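Hilde Nijs asked me to stop complaining about gripper brochures and test something. So, a thread. Two grippers, one wrist camera, one controller, and a lot of snack wrappers.

The grippers: a Jangate parallel jaw, which we already own, and a Somboon adaptive, which the sales rep would very much like us to own. The Somboon costs more. I was told it "pays for itself." I've been told that before, by a vacuum pump.

We don't get free hardware. The Somboon is on a loan that ends in April and I paid the return shipping up front so there'd be no favors owed.

Why wrappers. Our line sorts mixed retail returns, and every gripper demo I've been shown picks up a cardboard box, a tennis ball and an egg. We get very few eggs. We get crinkly film, half-empty pouches, and things with a lid at one end and all their weight at the other.

Test set: 22 items, all pulled from the real returns bins by Jolán Sipos, who was told to be unkind about it. Same items for both grippers. When a pouch split we swapped in another of the same product and noted it.

Total over the whole test: 1,675 picks. I'd have liked more on the Jangate side. It lost part of a shift to a firmware problem I'll get to, and I'm still annoyed.

What counts as a pick: closes on the item, lifts, holds it for the count, sets it down in the tray. If it slides during the hold, it's a fail, even if it lands in the right place. Vendors tend to score that last kind as a success. Watch the small print under the bar chart.

Rigid stuff first, quickly. Cans, bottles, boxes. No difference I'd spend money on. The Jangate is a bit faster closing, the Somboon is a bit more forgiving when you come in crooked. If rigid items are all you handle, save your budget and mute this thread.

Soft stuff is where they separate, though less than the brochure says and in a direction I didn't expect.

The adaptive fingers wrap around things. Good for a full pouch. With a loose wrapper they gather the film, squeeze the air to the far end, and you're holding a twist of plastic with the product dangling off it. It looks like a secure grasp on the force readout. Then you move sideways.

The plain parallel jaw pinches a flat fold and mostly keeps it. Ugly, but I could predict where the item would be when the arm stopped. I'll take predictable.

Before anyone replies: yes, I tried the soft pads. Yes, the ones with ridges too. Ridges helped on matte film and did nothing I could measure on the shiny kind.

Force settings. Both vendors publish a force range. Neither publishes how repeatable the low end is, and the low end is where wrappers live. On the Jangate, the bottom setting drifted over a shift. On the Somboon it stayed put but the steps between settings are coarse, so you go from "drops it" to "crushes it" in one click. I asked support at both companies about it. One sent me the brochure.

Now the wrist view, and the red foil that ate most of an afternoon. Crumpled wrapping down between the fingers, creases throwing silver back at the lens, and a black finger just poking up at the bottom left:

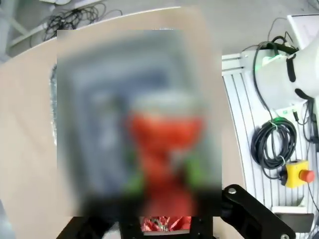 CAMERAS AND MOUNTING

The creases are the part I care about there. Shiny red film with bright silver highlights is easy for a person to read and miserable for a depth sensor. Ours is a Kenditz, the small one, on the wrist. On matte items its depth map is decent. On foil I got holes exactly where the grasp planner wanted numbers.

Kenditz's answer is a "reflective surface mode." I ran the foil items with it on and with it off. On: fewer holes, but the edges got filled in with guesses, and the planner trusts guesses. I preferred the holes. At least a hole tells you it doesn't know.

Second complaint, and it applies to every wrist camera I've used. Look how little of the fingers you get along the bottom. If the thing you're holding slips downward, it slips out of the picture. The mount angle matters more than the resolution and the spec sheet is all resolution.

I tilted the bracket toward the fingertips by 5 degrees. Better view of the grasp, worse view of the table on approach. You pay for it somewhere. If a vendor shows you both at once, ask to see the bracket.

Cable routing, for the people who always ask. On the white arm at the right you can see the black cable looping over the top, held with clips and straps. I was against straps and wanted a proper sleeve. The straps have been fine. The sleeve I ordered is still in its bag.

And the spare cable hanging below it is coiled and tied. The heap of black wires over on the floor is, let's say, a different school of thought. Hilde has opinions about that heap. So do I, and they're the same opinions.

The yellow stop box, with the red button, is mounted right there by the coil. I mention it only to say that I want it reachable from wherever I'm standing when I swap fingers. Check your own reach before you check your pick rate.

CONTROLLERS

Short section, long grudge. We ran both grippers from a Trustora controller. "Plug and play with all major end effectors," it says. With the Somboon that was close to true. I typed in an address and it opened and closed.

With the Jangate, it opened. Closing took an update, the update reset our force limits to the defaults, and the default limit flattened a pouch of something brown before I got to the button. There goes the part of a shift I mentioned.

In fairness to Trustora, the changelog did say settings might be reset. It said so at the bottom, in a bullet about fonts.

If you take one practical thing from this thread: export your force limits before every update and compare them after. Do it even when the update is for the display.

Latency. Everyone wants to know. I'm not posting a number, my timing setup was the controller's own log, and I don't trust a device to grade itself. When I've got an external trigger wired up I'll measure it and come back.

THINGS I GOT WRONG

I expected the adaptive gripper to be fragile. All those little joints. After 6 weeks of wrappers and pouches the joints are fine and I have no complaint about the build. The pads are a different matter, they pick up film dust and need wiping.

I also expected the operators to prefer the simple jaw. They don't. Jolán likes the Somboon on awkward bottles and made a good case for it: fewer re-grips, less standing there waiting for the arm to think. My score sheet didn't have a column for re-grips. It does now, which helps with the next test and does nothing for this one.

So treat my soft-item result as solid for the hold, and shaky for total time. I'd rather say that now than have somebody find it in the sheet.

REPLIES TO REPLIES

"Did you try suction?" Yes, last year, on a similar set. Great on boxes. On crinkled foil it hisses at you. I'm open to trying a different cup if someone has run one on real returns and can show me the failures along with the successes.

"Why not train a better grasp model?" Maybe. We may. But if the depth map has holes, a better model is a better guess, and I'd want to see it fail on my wrappers before I believe it works on anybody's.

"Isn't this unfair to Kenditz, it's a budget camera?" It isn't priced like one. And the foil setting is in their headline.

"Will you share the sheet?" Yes, once I've taken out the product names. The returns bins belong to a customer. Raw pass/fail for each pick, pad type, force setting, and my notes, which get rude toward the end.

"Which one are you buying?" Neither, this quarter. We keep the Jangate with the flat pads. The Somboon goes back in its box. If they add finer steps at the low end of the force range I'll ask for another loan, and I'll pay the shipping again.

The rep has offered to come by and "optimize our use case." He's welcome to. The wrappers will be in the bin by the door, red foil on top.

Next up is lighting, where I've been promised that a ring light fixes everything above. I have the ring light. I'll post the foil runs first.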